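Notes for the Rarholm evening, second half

Slow down at the start, I always gabble. Say hello to the Zostness lot if they made it over the hill.

Open with the kit. I played 99 matches for Gaber and I think I owned a clean shirt for six of them! Get the laugh, then move on to the real subject, how a tiny club gets through a winter without folding.

Numbers next, and read them properly this time. We had 328 people through the gate in January and 276 the month after, when the pitch was a bog. The raffle brought in £713, and that paid for the coach to Pisance.

Pictures, leave them up while I have a sip of water.
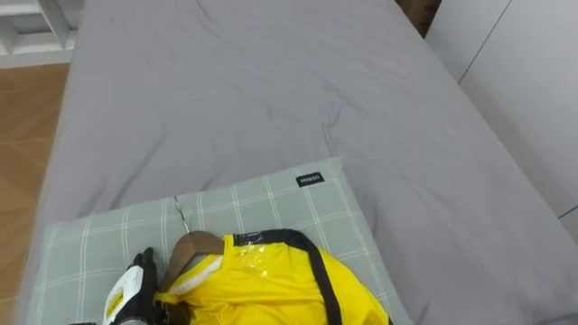
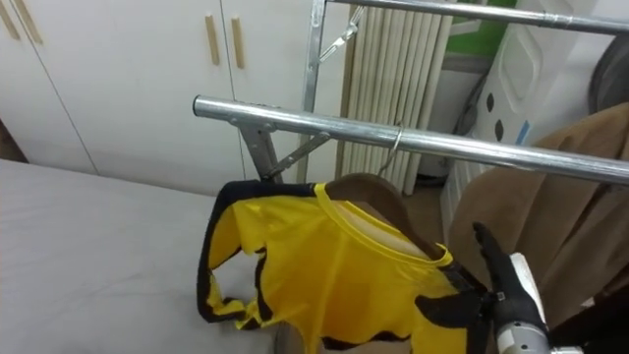
Yellow again: 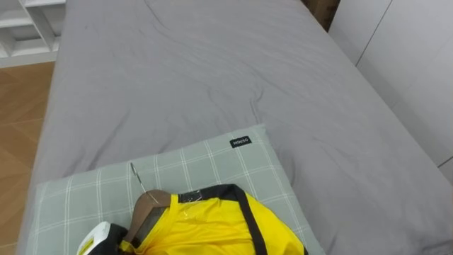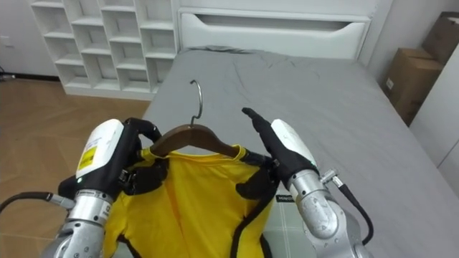
Then the Pisance away day (don't do the whole story, just the coach, the wrong ground and the chips). We lost four nil and everyone sang all the way home, which is why I still turn up.

Ask for hands: who's played for a side that nearly packed it in? Wait for it. Somebody always goes second once one hand's up.

Finish on the juniors. Training is at half past six, boots can be borrowed, first month's free. Forms are on the table by the tea urn. Questions till nine, then they want the hall back.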